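Search this site Search Go

What the robot doesn't cost you, and what it does

2022-05-25
By Cadi Nicholas

Three small organisations within an hour's drive of Surnville have spent the past year working out whether to buy a robot arm with a proper hand on the end of it. One has bought, one has hired and one has put the money into a conveyor and is content with that. All three let me look at their spreadsheets.

Apples and baskets, the work most of them start with:
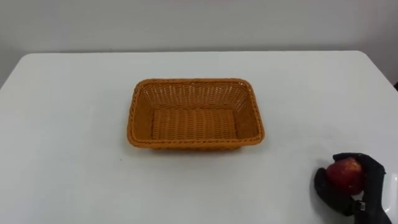
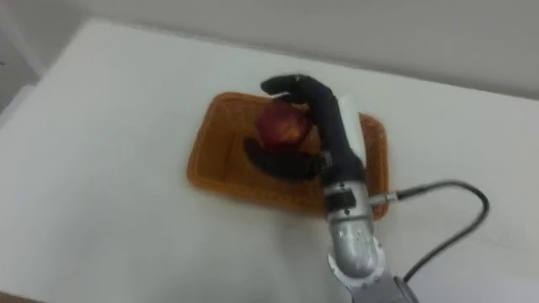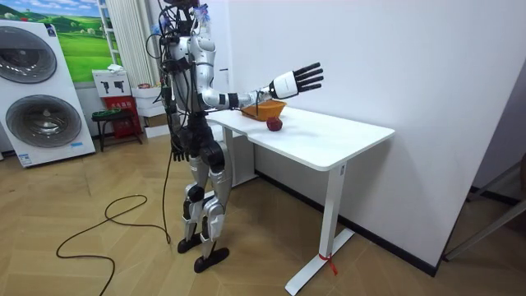
Photographs: Siwan Gittins

The first spreadsheet belongs to Nonex, a packing firm that fills mixed fruit baskets for offices and hotels. Caradog Pritchard runs the floor there and has done the buying for the last nine years. His first version of the budget had four lines: arm, hand, delivery, training. The version he signed off had 54.

"I thought I'd been padding it," he said. "Then the electrician came and I had to add another three."

Most of the extra lines are dull. A table that doesn't rock. Spare covers for the fingers. A second set of cables, and a way of keeping them off the floor where people walk. Somewhere to put the cardboard. Hours for a fitter, hours for whoever stands beside the fitter, and a line for produce that gets bruised while everyone is learning. Pritchard put in 300 apples for that last one. He bought them from the market as seconds and says they were the cheapest thing in the whole plan.

The hand is where buyers tend to hesitate. A simple two-jaw gripper costs a good deal less than a hand with five fingers, and for a box or a bottle it will usually do. Fruit is harder to decide about. Apples in one delivery come in different sizes and some of them sit badly on a flat surface. A fingered hand can close over the top of one and underneath it as well. Whether that is worth the price depends on what else you intend to pick up with it.

Jinlong Xue advises small firms on this kind of purchase and has a rule that he repeats to every client. Write down the ten objects the machine will handle most, put them in a crate, and take the crate to the supplier. Don't accept a demonstration with the supplier's own objects. He has seen buyers won over by a hand that could pick up a tennis ball and then find that their own stock was nearly all flat packets.

He also asks clients to price the basket. It sounds trivial, and Pritchard admits he skipped it. Nonex had been using a deep wicker basket with a handle over the top, and the handle was in the way of everything. Changing to a shallow, open one meant changing the cellophane, the ribbon and the outer carton. That came to more than the hand did in its first year of servicing. A low rim gives a hand more room to get in and out, and a plain table underneath makes the setting up simpler, so both went on the list.

James, the second of the three, is a food charity with a small sorting room. It hired. Brahim Slaoui looks after the money there and says purchase was never likely, as the charity can't borrow against equipment and its grants run for a year at a time. The hire agreement is for 100 days and includes two visits from an engineer. It doesn't include insurance, which he found out on page six, or carriage back at the end.

Slaoui's advice is to read the return clause before the price. His agreement asks for the original boxes. The sorting room has very little storage and the boxes now take up the corner where the trolleys used to go. He has put a figure on that corner, and it appears in his budget as rent.

He was also careful about what the machine was being measured against. A person at James can sort a crate of apples while talking, and will notice a soft one by touch. The robot was never going to match that pace in its first weeks. What Slaoui wanted was something that could carry on through the evening with one person in the building, and he priced it on evenings only. On that basis the hire comes out slightly cheaper than a second member of staff on the late shift. Slightly is his word, and he told me he wouldn't renew if the gap got any smaller.

The third firm, Zundis, makes gift hampers. It sent two people to see arms at work in three places, asked for quotes, and decided against. The hampers change every season and each change would have meant more setting up. A short conveyor and better lighting cost them 50 per cent less than the lowest quote. They have kept the quotes in a folder and will look again next spring.

Xue thinks that was sensible. Prices for hands have been moving, and a quote more than six months old is not much use. He does suggest that anyone who is waiting should fix the room in the meantime. Flooring, sockets, decent even light and a clear wall behind the work table will be wanted whichever machine is bought, and they can come out of an ordinary maintenance budget. Pritchard did all of this after the arm had been delivered, and paid for a fitter to come twice.

There is a question of how much robot to buy, too. A full humanoid body with two arms and legs takes up floor space and brings a lot of cable with it. For a job done at one table, a single arm fixed in place may be all that's needed. Xue says firms should ask whether the second arm has a task of its own — opening a bag, steadying a carton — and if they can't name one, they should price the single arm first.

On servicing, the three budgets disagree. Nonex sets aside a fixed sum each month. James relies on the hire firm. Zundis had allowed for nothing in its draft, and the person who wrote it was quite open about that. Glove-type covers wear at the fingertips, and fingers have small parts which are not always kept in stock in this country. Ask for the delivery time on a single finger, in writing. Pritchard was quoted five weeks and now keeps a spare in his desk drawer.

The last line of his spreadsheet is for apples again, good ones this time, for the staff kitchen.

Comments (4)

Packhouse Meg
We did the crate of objects thing two years ago and the salesman was not pleased. Saved us a lot though. Three of our ten couldn't be lifted at all.

R. Tunnicliffe
Would have liked actual prices for the hands. I know they vary but a range would help.

owenk
Is the hire agreement 100 working days or 100 days straight? Makes a big difference if you close weekends.

Cadi Nicholas
owenk — straight days, including weekends. Brahim says to ask for working days and see what they say.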